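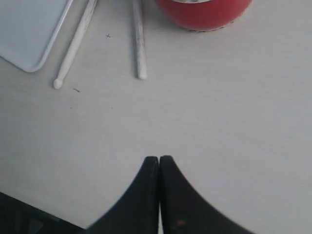 Revised table rules for teleoperated recording

The working rules for the recording tables have been revised and apply from 2021-04-12. The old sheet is withdrawn, and any copy still taped to a station should come down. Saodah Harahap and Herman Liem wrote the new version after going through the January sessions from the Vundis and Ngau stations, where too many recordings were sent back for the same few faults. The full text is in the shared folder under Netola. What follows covers the parts that change how you work at the table.

Start position

Every episode starts with the gripper closed and held over clear table, well short of the nearest object. Hold still there for five seconds before you move. The old sheet said "a neutral pose," and operators read that in different ways. Some began with the fingers open, some began right above the first object, and one group began with the arm parked off to the side. Mixed starts like these made a good part of the January material hard to use together.

The wrist camera has to see both fingertips and at least part of the objects at the start. It does not have to see all of every object. A tray or bowl that runs out of view at the top is fine as long as the overhead camera has it complete. Please stop moving things toward the middle just to fit them into the wrist view. The middle of the table stays clear until the task calls for it.

Object placement

Leave enough space between objects that the fingers can open fully around each one. For long thin items such as drumsticks, spoons and brushes, check this at the end you plan to grasp, as two sticks lying at different angles can be well apart at one end and close at the other. Do not line long items up parallel every time. Vary the angle between episodes and put the change in the notes.

Pale objects on the pale tables are allowed. Several people asked whether white items should be swapped for colored ones, and the answer is no. We want both kinds. What we do ask is that the lights are set to the marked level before a pale set is recorded, so that the edges of trays and plates can still be made out. If you can't find the rim of a tray on your own monitor, stop and fix the lighting first.

Worn and scuffed items can stay in use. Take an item out only if it is cracked, splintered or shedding.

Table surface

Wipe the table at the start of each shift and after every object change. Small debris, hair and pen marks should be dealt with when you notice them. If a mark won't come off, leave it and enter it in the station log. Do not cover it with tape.

No new marks on the tables, please. Some operators have been drawing small crosses to help them put objects back in the same spot. From now on use the printed placement sheet, then take it away before recording starts. If you have a cross on your table from earlier work, record it in the log and clean it off between sets. Cleaning it off halfway through a set changes the background for the remaining episodes, and that causes more trouble than the mark itself.

Check the fingers at the same time as the table. Specks and residue on the pads can be wiped off with a dry cloth while the arm is disabled. Solvent is only for the maintenance bench.

People and the arm

These rules have not changed, but they were the ones most often skipped:

Disable the arm before reaching onto the table for any reason, including a dropped object.
Keep one person at the stop button whenever the arm is enabled. The operator may be that person only at stations with a foot stop.
Closed fingers still count as a pinch hazard. Treat the gripper as live until the station light is off.
Speed is capped at the station setting. Do not raise it to catch up on a quota.

Fitriani Kusuma has asked that near misses be reported the same day, even when nothing was touched. The form has six lines and takes a minute or two.

When to throw out an episode

Discard and repeat if a hand enters any camera view after the start hold, if the start hold is missing, or if the object set does not match the set number. Keep the episode if the grasp fails. A stick that slips or a bowl that gets nudged is useful material, and it should be tagged as a failure and sent in with the rest. We found that operators at Amier had been deleting these in good faith, under a line in the old sheet that said to submit "clean" episodes. That line is gone.

Each station now records in blocks of 310 episodes, with a check of the first few by a second operator before the block goes on. The earlier block size of 600 meant that a wrong setting could run for days before anyone looked. A block that fails its check is stopped and set up again from the beginning — you won't be asked to patch it episode by episode.

Training

Everyone who operates an arm needs to read the full text and do one supervised set. Anjani Mandagi is booking these for Vundis and Amier, and Nia Beddoe for Ngau. A supervised set takes around 6 hours with the setup included. Operators who trained on the old sheet need to do it as well, including those who normally work only on the overhead rig.

Questions about the wording go to Herman. If a rule can't be followed at your station because of the mounting or the room, tell Saodah before you record, and she will either change the station or write down an exception. Exceptions are kept at the back of the full text and name the station they belong to.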